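Please Rate Your Recent Experience

I bought a furnace filter in September and was asked four separate times how I felt about it. I felt fine. It's a filter. The store's text came before I had the thing out of the bag, and the email version followed at dinner.
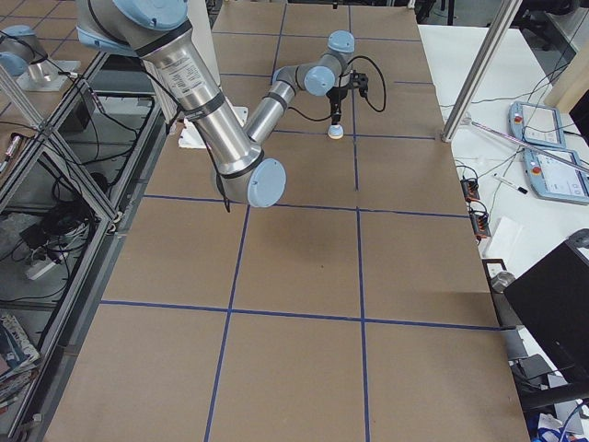

3 min read

So I've been paying attention to these requests, mostly out of spite. I started forwarding them into a folder when we moved to Haltside, and the folder now holds 224 of them. Dentist, pharmacy, the city water department, a parking garage. The parking garage wanted to know if I would recommend it to a friend or colleague. I have never in my life had a conversation about parking garages that went that way.

The official story is that companies want to listen. I used to half believe it. I worked the counter at a Kasdale store for 2 years, back when they still sold housewares, and we had comment cards in a wooden box by the door. People wrote on them. They wrote that the cart wheels stuck and that the light over the freezer case buzzed. Somebody in the back office read them out loud on slow afternoons, and every so often a cart got fixed.

What we get now is a number from one to ten and a box that says "optional." I have put real complaints in that box. I told Yeon, my internet provider, that their technician had been great and their scheduling page had sent him to my old address. I got back a message thanking me for my feedback and inviting me to rate how my feedback was handled.

You may say this is a small thing to be annoyed about, and sure, it is. But somebody is spending money on it, and I'd like to know what they think they're buying. My guess is a slide. There's a meeting, there's a slide, the slide has a number on it, and the number was a little lower last quarter.
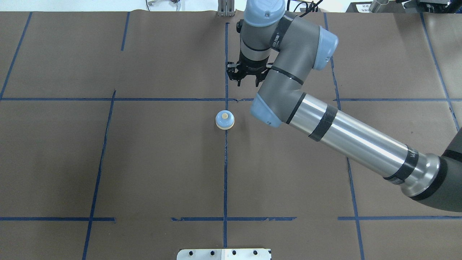
The ten that isn't a ten

Then there's the business of the clerk who leans over and tells you that anything under a perfect score counts as a fail. I've heard it at a tire place and at a hotel, and a cousin who sells phones says it's the same for her. If nine is a fail, the scale has two settings, and I don't see why they bothered printing the other eight numbers.

I give tens to everybody now. The tire guy gets a ten. The hotel in Lostano with the shower that ran brown for a while got a ten, since the woman at the desk was kind about it and I wasn't going to be the reason she had a bad week. Multiply me by everyone else who does the same and tell me what that hotel has learned about its pipes.
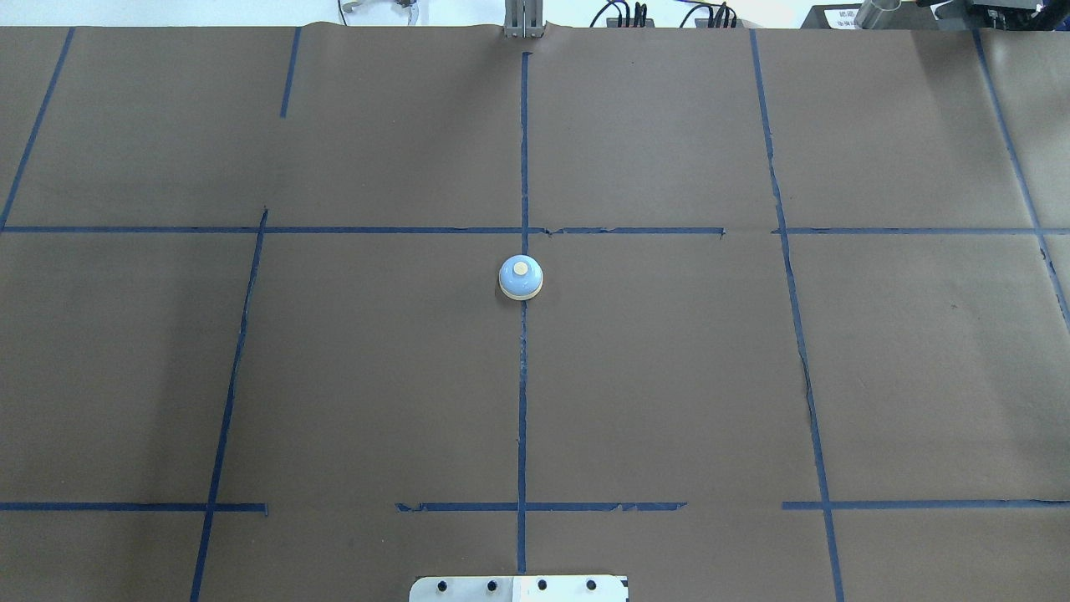

Service bell, blue tape, brown paper.

I did go looking for people who defend this stuff. The best argument I found was that the scores are only there to catch disasters, so it doesn't matter if everybody else is padding them. Maybe. A disaster also tends to call you up and yell, and I remember that part of the job very well. You can find out a lot by having a phone number a person can find.

The pharmacy's survey took 15 minutes, by the way. Page six asked for my household income. I closed the tab.

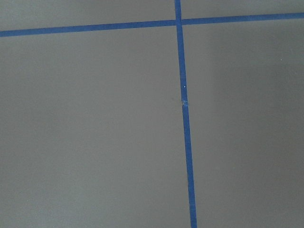

Do you ever fill one out and mean it?

Once in a while, if a particular employee did something decent and the form has a place for a name. I write the name, I write what they did, I give the ten, and I skip the rest of the pages. If it won't let me skip, I call the store and ask for the manager, and so far every manager has sounded surprised.

The furnace filter was the wrong size, too. They haven't asked about that.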